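Storing household textiles: notes for the evening talk
Speaker: Chiharu Furukawa
Version of 10/29/19

Start on time. Coats can go on the back row. Say that the handout has the suppliers and the washing temperatures on it, so there is no need to write those down.

Opening

Introduce myself. I have looked after the cloth collection at Drukura since the old store closed. Before that I worked with Arash Tehrani on the costume side, mostly mending. Tonight is about ordinary things that people have at home: tablecloths, curtains, sheets, napkins, the odd christening gown. I am not going to talk about tapestries or anything that needs a conservator. If you own one of those, come and find me afterwards.

The collection holds 1,475 pieces, and 438 of them are table linens. Most came from kitchens and sideboards, folded into four and left there for years. The damage we see in them is the same damage you will have in your own cupboard.

What goes wrong

Folds. A sharp fold kept in one place for years will crack the fibres along the line. Linen is the worst for this. Cotton puts up with it for longer, then goes all at once. Pass round the napkin with the split crease. Ask people to hold it flat on the card and not pick it up by the corner.

Light. Curtains go first, and usually the lining goes before the face cloth. Printed cotton fades unevenly. Greens often turn bluish as the yellow part of the green gives up early. Show the sample strip from the Gallegos curtains. One end was inside the hem.

Damp. Brown spots, a musty smell, sometimes a grey bloom. An outside wall in an unheated bedroom is a bad place for a linen chest. So is a loft. Under the bed is fine in most houses, provided air can get in.

Moths. They want wool, silk and fur. They are not much interested in clean cotton, but they will eat through it to reach something they like, and they will go for food stains on anything. Pause here, as someone always has a moth story. Let two people speak and then move on.

Starch. Our grandmothers starched things before putting them away, and it looks very smart. Silverfish eat it. Wash it out before storage and starch again when the cloth is wanted.

Washing before you put things away

Wash everything, even if it looks clean. Spilt white wine and lemonade dry clear and turn brown later on. Test the colours first with a damp white cotton bud on each colour, on the back. If any colour comes off, stop.

Use soft water if you can get it. Rinse until the water is clear, then rinse again. Old cloth is weak when wet, so lift it on a towel or a piece of net. Do not wring it. Dry it flat if there is room, or over 2 lines set apart so that the weight is shared.

Lụa Ngô has asked me to mention bleach. Do not use chlorine bleach on anything you want to keep. It will whiten the cloth and it will also shorten its life.

Ironing. Only if it is going to be used. A piece going into storage should be smoothed by hand while damp and left at that.

Folding and rolling

Do the demonstration now. Clear the water glasses first. Oskari Koskela will hold the far end of the big cloth.

Rolling is best for anything long and flat. Use a wide tube, cover it with acid-free tissue, and roll with the right side outwards. Keep the tension even. Tie with wide cotton tape and not string.

If you have to fold, pad every fold with a sausage of tissue as thick as your thumb. Once a year take the piece out and fold it in different places. I do mine in August, when the windows are open. Write the date on a slip and keep it with the cloth.

A printed cloth with an all-over pattern is easy to refold carelessly, as you lose track of where the old lines were. Fern leaves and round orange blossoms on white, for instance, leave the eye with plenty to look at besides a crease.
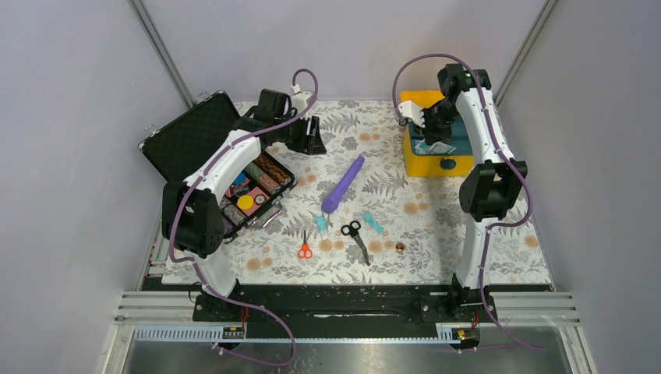
Can a tablecloth be kept in the plastic bag it came in? It is better to take it out, as plastic traps moisture and some kinds turn sticky with age. A washed cotton pillowcase does the job well and costs nothing if you have a spare.

Boxes and labels

Cardboard boxes from the supermarket are acidic and will yellow the cloth where it touches. Either buy a proper archive box or line an ordinary one with several layers of washed cotton sheet. Change the lining when it discolours. Bare wood shelves need lining too.

Label the outside of the box, with a pencil on a card tag. Never pin a label to the cloth. Tùng Kim keeps a small notebook with a line for each piece: who made it or bought it, when it was last washed, any stains or darns. A few lines now will save a great deal of guessing for whoever has it next.

Heavy things at the bottom. Leave a little space at the top of every box.

Questions

Allow 15 minutes. Likely ones are rust marks, candle wax and lavender. On lavender: it smells pleasant and does very little against moths. Keep the bags off the cloth, as the oil can stain.

Collect the napkin and the Gallegos strip before people leave. Spare handouts go on the table by the door.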